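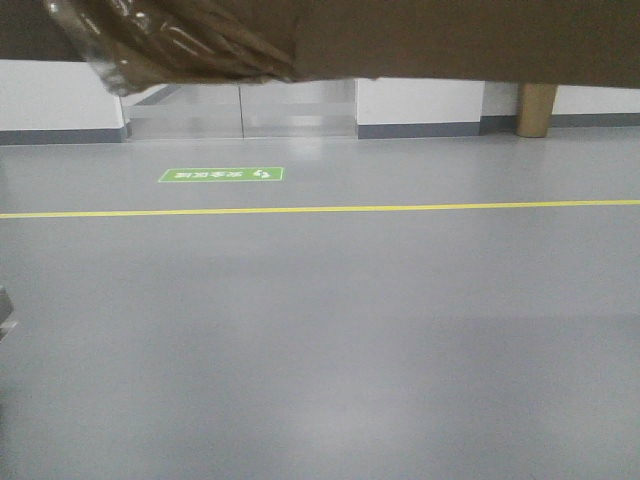
I caught Heino Rätsep on a Sunday morning, which he says is the only time he sits down. He had coffee going before I got my coat off, and we were into the subject of moving house before I'd found my pen!

Heino spent 30 years carrying other people's furniture, the last 20 of them with Rebane, a small moving company in Postholm. So of course I asked what people get wrong.

"Books," he said. "Always books. They find the biggest box they own and fill it to the top, and then they stand there and look at me."

His rule is small boxes for heavy things and big boxes for pillows, lampshades and winter coats (I have broken this one every single time I've moved). He's also strict about labels. "Write on the side. You put it on the top, then you put another box on it, and what do you have?"

I told him I'd once lost my kettle for more than 4 days after a move, and he laughed so hard he had to put his cup down. He packs a first-night bag himself: kettle, toilet paper, sheets, a screwdriver, something sweet.

What about pianos? "I liked pianos. A piano you respect. It's the sofa beds that hurt you, they open on the stairs."

He and his wife are moving in September, to a place with 2 bedrooms and no stairs at all, and I wondered if he'd be doing the lifting. "She hired Rebane," he said, a bit sour about it. "I'm allowed to carry the plants."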